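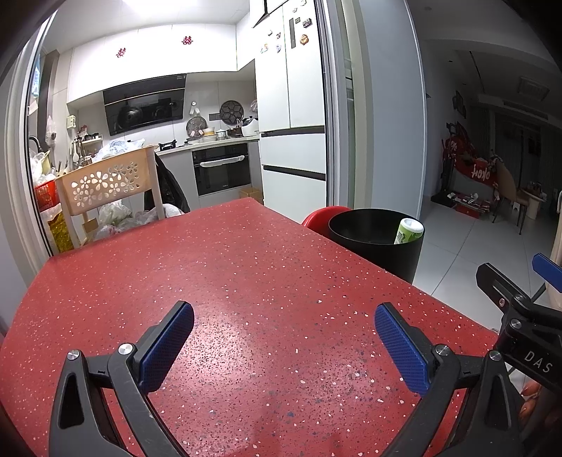 Speckled worktop in red, kitchen chair behind

Block printing at home: frequently asked questions
Utgate Print Supplies
Last revised July 8, 2018

These answers cover the Finard range of lino, the Dalsgaard water-washable and oil-based inks, and the Prasier table press. For orders and returns, see the delivery page.

CUTTING

Which lino should I start with?
Finard Grey, 3.2 mm, on hessian backing. It holds a fine line and can be cut with any sharp gouge. The blue vinyl is easier on the hands but stretches slightly under a press, and registration suffers on prints with more than one colour. Finard Brown is the same compound as the grey with a harder surface. It suits long editions and is slow to cut.

The lino is crumbling at the edges. Is it faulty?
Usually it is old. Lino goes on hardening in storage, and the edges go first. Trim 5 mm from each side and test the centre with a fine V-tool. If the cut is clean, use the sheet. If it still crumbles, warm it as described in the next answer. A sheet that crumbles in the centre within six months of purchase will be replaced.

Can I warm the lino to soften it?
Yes. A hot water bottle under the sheet for ten minutes is enough. A low iron over a tea towel also works. Do not use an oven or a heat gun. The compound will soften unevenly and may lift from the hessian.

How deep should I cut?
For small cleared areas, 1 mm. For open areas wider than a thumb, go to 2 mm or the roller will dip and pick up chatter marks. Never cut through to the hessian, as stray threads carry ink. Some printers like chatter marks and leave them in. That is a matter of taste.

How often should the tools be sharpened?
Strop every half hour of cutting. A gouge that is stropped regularly needs a stone once or twice a year. To test it, push the tool across an offcut. The sides of the groove should shine. A dull or torn side means the edge has gone.

Do I need a bench hook?
If you are cutting with one hand on the block, yes. Keep the free hand behind the blade at all times. Our hook is 247 mm wide and hangs over the front of a table or worktop. It can be turned over for left-handed use. The lip is 18 mm deep and will not seat properly on an edge with a large radius; on a rounded edge, put a strip of non-slip mat under the hook.

TRANSFERRING THE DRAWING

Why did my print come out backwards?
A relief block prints in reverse. Draw on tracing paper with a soft pencil, turn the sheet face down on the lino and rub the back with a spoon. The drawing will sit on the block reversed and will print the right way round. Lettering should be checked in a mirror before any cutting is done.

The pencil rubs off while I cut.
Go over the line with a waterproof pen, then leave it for five minutes. Alternatively, tint the whole block first with thin acrylic, let it dry, and draw on top. The tint has the added use of showing what has been cut and what has not. Keep it thin. A thick coat fills the grain and peels under the roller.

INK AND ROLLING OUT

Water-washable or oil-based?
Dalsgaard makes both. The water-washable ink is an oil ink with a modified binder, so it handles like an oil ink and cleans up with washing-up liquid. It is not the same as water-based school ink, which dries on the slab within minutes. Traditional oil ink gives a slightly denser black and needs vegetable oil to clean up. We suggest the washable ink for anyone without a separate work room.

How much ink goes on the slab?
Less than most people put out. For an A5 block, a strip the length of the roller and as thick as a bootlace. Roll it in two directions, lifting the roller at the end of each pass so that it turns. The right film makes a steady hiss. A wet, sticky crackle means too much ink, and fine lines will fill in. If that has happened, print two or three times on newsprint without re-inking, then begin again with a thinner film.

What can I use as a slab?
Glass with ground edges, a sheet of clear acrylic, or a glazed tile. Porous surfaces are no good.

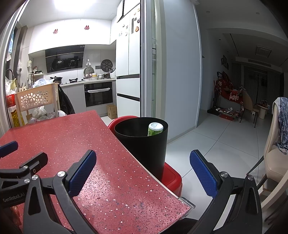 Whatever you choose, it must lie flat and must not slide. Four dots of reusable putty at the corners will hold it. Put white paper beneath a clear slab when mixing colours, and grey paper when mixing tints, where white makes every mixture look darker than it is. Leave a hand's width of clear slab beside the ink for the knife.

Can I ink straight on to a kitchen worktop?
We advise against it. Laminates and sealed stone will often wipe clean, but pigment gets into scratches and joints, and the phthalo blue and the magenta are the worst for this. Uncoated wood and grout will stain at once. Cover the surface with an oilcloth or a taped-down sheet of polythene. Do not prepare food on a slab, or with a knife, that has been used for ink.

My ink has not dried after a week.
Drying depends on paper, ink film and air. On an absorbent cotton paper the washable ink is touch dry in two to four days. On smooth coated card it may take three weeks. Cold is the most common cause: prints hung in an unheated garage in February will be slow. Cobalt-free drier can be added at one or two per cent by weight. Above three per cent the ink skins over on the slab and dries brittle on the sheet.

PAPER AND PRINTING

Which paper for hand printing?
A thin Japanese-style paper between 30 and 60 gsm. The ink can be seen coming through from the back, and this tells you where more pressure is needed. Heavy paper can be printed by hand if it is lightly damped, but expect to work hard for a solid black.

Spoon or baren?
Both work. A wooden spoon puts high pressure on a small spot and is good for local areas. A baren covers ground faster and gives an even result on broad shapes. Place a sheet of baking parchment between the tool and the print so the paper does not pill.

Is the Prasier press worth having?
If you print editions of 20 or more, probably. The press is rated by the maker for 3000 impressions before the felt needs changing, and ours in the shop went somewhat beyond that. It takes a block up to A4. It weighs 14 kg and must be clamped to a firm table. The starter pack (stock code 3159) includes two felts, a registration board and an Allen key, but no ink. For occasional greetings cards a spoon is enough.

How do I set the pressure?
Start with no pressure and add a quarter turn to each side at a time, pulling a proof on newsprint after each. Stop when the solids are even. If the edges of the cut show as a dented outline on the back of a heavy sheet, there is too much pressure. Count the turns on both sides. Uneven pressure is the usual reason for a print that is pale on the left or right.

The second colour does not line up.
Check three things in this order. First, that the pins or corner stops have not moved. Second, that the paper was stored in the same room for both printings, as paper grows and shrinks with moisture. Third, that the block was returned the same way round. Tove Eskildsen's sheet on registration with two card corners can be downloaded from the guides page and covers reduction prints as well.

CLEANING AND STORAGE

How do I clean a block?
Wipe off the bulk of the ink with newsprint, then use a cloth with a drop of washing-up liquid and very little water. Dry at once. A soaked hessian backing will curl the block and it rarely goes flat again. Blocks printed with oil ink are cleaned with vegetable oil, then wiped with a dry cloth until no film is left.

How should rollers be kept?
Hung up, or resting on their backs. A soft roller left standing on its face will take a flat spot overnight — this is not covered by the guarantee.

Will an opened tin of ink keep?
Yes, for years. Level the surface with a knife, lay a disc of waxed paper on it and press out the air. Take ink by skimming across the top. Digging a hole in the middle exposes more surface, and the skin that forms will end up as specks in the print.

ORDERS

What is the minimum for free carriage?
£49 within mainland Britain. The press always goes by courier and is charged separately.

Do you sell single offcuts?
In the shop, yes, by weight. We do not post them.

Who do I ask about schools' orders?
Write to Yvette Boychuk at the shop address, with the number of pupils and the date the goods are needed. Please allow three weeks for class packs.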